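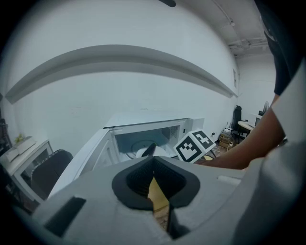
White microwave with the door open and the turntable in place.

Cleaning a microwave cavity

Switch off at the wall and pull the plug before wiping near the vents. Lift out the turntable and wash it in the sink with ordinary washing-up liquid.

For dried splashes, put 200 ml of water and 2 tablespoons of white vinegar in a wide bowl. Stand a wooden spoon in it, refit the turntable, plug in and heat until the window steams over. Leave the door shut for a few minutes, then unplug again and wipe from the roof down. Vent panels get a barely damp cloth - no spray.

Door seals are wiped dry. Grit left on the seal will stop the door closing flush.

Small white plastic items

The same cloth will do for toy appliances. Knobs and round doors collect grime at the rim, and a cotton bud reaches it.

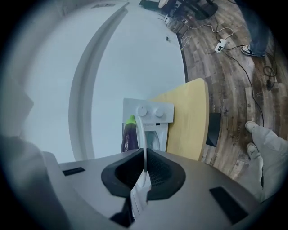
Toy washing machine, two knobs and a round door, with an aubergine beside it.

Do not immerse any toy with a battery compartment. Mix 100 ml of warm water with one drop of washing-up liquid, wring the cloth out hard and dry straight afterwards. Scouring pads dull glossy plastic and the marks do not polish out.

Notes by Stela Sandu, revised April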